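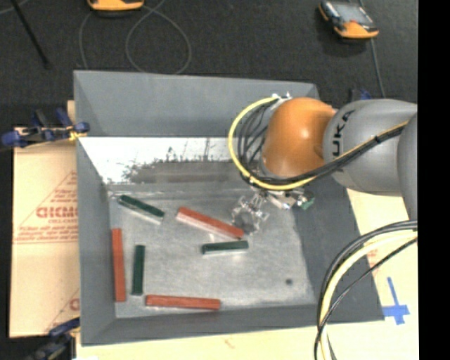

The bin with six blocks in it. Scuffing and marks on the metal floor.

Cleaning and refinishing the metal floor of an open-topped bin

Asked by Kaj Eyvindsson, February
Viewed 283 times | 3 comments

The bin has sloping grey sides and a bare metal floor. It holds painted test blocks, red-orange and dark green, which get tipped in, taken out and tipped in again. After one winter of this the floor has cloudy scuffs and pale scratches, and there is a brownish-grey patch towards the far side. I have no data sheet for the bin. The supplier, Hamell, lists it only as "metal base, coated sides".

I need to know:
1. whether the patch is likely to be rust or residue
2. whether the scratches can be evened out without taking the floor out
3. whether a liner is worth fitting afterwards

So far I have used warm water and washing-up liquid, with no change.

2 answers

Rajan
Accepted, 37 votes

Test the metal first. Hold a magnet to it. If it sticks firmly, treat the floor as plain steel. A weak pull or none points to aluminium or some grades of stainless.

For the patch, wipe a small area with white spirit on a clean cloth. Colour on the cloth means residue, quite possibly paint off the blocks. If nothing lifts and the surface feels rough under a fingernail, assume corrosion. On steel, use a fine abrasive pad with light oil, then degrease. On aluminium, use the pad with soapy water and keep alkaline oven cleaner well away from it.

For the scratches, work in one direction only, along the longer side, with a grey non-woven pad. Do not go in circles. Deep ones will still show. Mask the bottom of the sides first or you will dull the coating.

As for a liner, 3 mm rubber sheet, cut slightly undersize and laid loose. Glue traps water underneath.

Pistgate
4 votes

I wouldn't bother. It's a bin. Ours at the depot has had 3,000 loads through it and looks far worse. Torkberg do a ribbed mat if the noise bothers you, but dust collects in the ribs.

Comments

Kaj Eyvindsson: Magnet sticks. Will try the white spirit tonight.
Rajan: Open a window.
Pistgate: And check the mat size before ordering, they don't take back cut ones.

Related questions
Removing paint transfer from bare steel
Rubber or felt for lining a parts tray?
Touching up chipped coating on sloping sides
How to tell aluminium from stainless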